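About Zurnodari

By Ayman Ait Brahim
September
4 minute read

Zurnodari is a small company that repairs and looks after soft toys, dolls and textile keepsakes. We work from the ground floor of a former printworks on Sekberg, and most of our orders arrive by post. The rest come over the counter, usually in a carrier bag and often with a worried child attached.

The business was started by Cor Lambrechts, who had spent most of his working life as an upholsterer. He mended a neighbour's bear with a length of mohair left over from a footstool, and word went round the street. For the first two years he worked evenings in his own kitchen. When the kitchen could no longer hold both the toys and the meals, he rented one room at the printworks, and later the room next to it.

There are now 8 of us. Five do the sewing, one handles post and bookings, one buys materials, and I run the office and write pages like this one. Cor still works four mornings a week and does nearly all of the jointed bears himself, as he does not much like other people's cotter pins.

What we repair

We take in bears, rabbits, dogs, rag dolls, character plush, hand puppets and comfort blankets. Common jobs are split seams, flattened stuffing, missing eyes, worn noses and limbs that have come away. We also re-line puppets and replace the insides of musical toys, provided the new movement will fit the old cavity.

Character plush is the part of the work that has grown most. When we opened, almost everything on the shelves was older than its owner. Last year we completed 2,706 repairs, and 1,853 of them were on toys made within the past ten years. Many belong to adult collectors who want a seam closed so that it cannot be found again. That calls for finer thread and more patience than a bear that has been loved bald, where the owner would often prefer the mend to show a little.

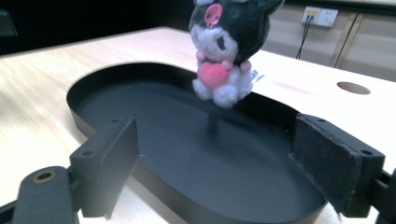 Kuromi, with her pink heart and tag.

We keep the original tag on any toy unless the owner asks us to remove it. If a tag is loose we stitch it back through the old holes. Collectors care about this a good deal and so do some four-year-olds.

How a repair goes

Every toy is given a numbered card when it comes in. The card lists what the owner has asked for, what we found, and anything we have been told to leave alone. This last line matters. People have asked us to keep a chewed ear, a biro mark, a patch of jam and, in one case, a smell. We managed the first three.

We then send a price. No work is done until the owner has agreed to it in writing. Simple seam repairs are normally back within two weeks. Restuffing takes longer, and a full recovering in mohair can take three months if the cloth has to be ordered. We would sooner tell you a long date at the start than change a short one later.

Cleaning is done by hand in cool water with a plain soap. Toys filled with straw or wood wool are surface cleaned only. We do not use machines or perfume.

Materials

Our fabrics and fibres come mainly from Berhe, a family mill that still weaves short-pile mohair in small lots. Eyes and joints come from Isudeo, who supply us with both glass and safety types. We fit safety eyes to any toy that will be used by a child under three, whatever was on it before. Cor keeps 200 shades of thread in an old seed cabinet by the window, sorted by colour in an order that he understands.

Offcuts that are too small for us go to the primary school up the hill, which uses them for collage and puppet making.

What we do not do

We do not value toys or authenticate them, and we do not buy or sell them. We cannot repair battery packs or circuit boards. We also turn down toys that have been badly affected by moth, although we will give advice on freezing and storage over the telephone. If a job is beyond us we will say so and return the toy at the cost of postage.

Visiting

The counter is open from 9.30 in the morning until 4 in the afternoon, and closed for lunch between 1 and 2. The entrance is in the yard, through the green door next to the bicycle rack. There is one step, and a ramp we can put down if you ring the bell. We close for the whole of August.

If you are posting a toy, wrap it in a clean pillowcase inside the box and put your name and telephone number on a piece of paper in with it. Please leave out any clothes that do not need mending.

Recent items
Washing a comfort blanket without losing its shape
Glass eyes and safety eyes compared
How to pack a bear for the post
Moth: what to look for and what to do first
Prices for seam repair and restuffing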